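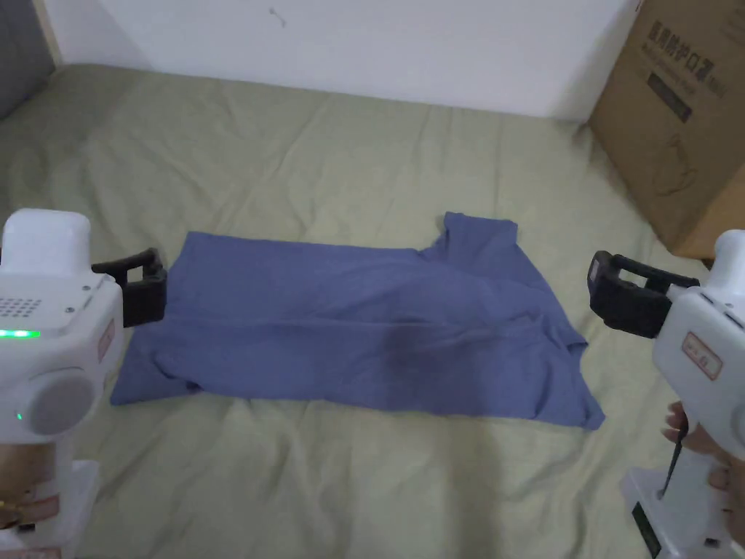
Do hand-held grippers really teach a robot anything?

Posted by Riaan Hendricks, Apr 13, 2018

We've been asked to record people folding T-shirts with a pair of hand-held grippers, one in each fist, on an ordinary bed. The idea is that an arm will later copy the jaws. Zutodell's sales people tell me this beats remote control on every count. I've heard that sort of thing before. We did remote control at Dovgate for 2 years and it was slow, but at least the arm could reach whatever we showed it. Is anyone getting usable folds this way, or only a big pile of recordings?

Johannes Nel

Mostly a big pile. We have 1,828 shirt folds and I'd trust perhaps half. A person holding a gripper still has a person's shoulders and elbows, and will happily reach in at an angle the arm can't manage. Nothing in the recording complains. You find out weeks later when the arm stops halfway to the sleeve.

What helped us a bit: mark out on the bed how far your arm really reaches, and make people keep inside it. Start from a shirt that's a mess, with a sleeve sticking up or one end bunched under. Ours were far too neat for the first three weeks. And throw out any take where somebody smooths the cloth with a spare finger.

I'd still keep remote control for a small test set. If a fold can't be done that way at all, I wouldn't believe the hand-held version of it either.

shabalala_bench

works fine for us, you just need more data

Benach

More data of what, though? We went from 3 folders to nine and the results got worse, each one had their own way of doing the sleeves. Pick one fold, write it down, make everybody stick to it. Also ask Zutodell to show you a shirt their arm has never seen. They wouldn't for us.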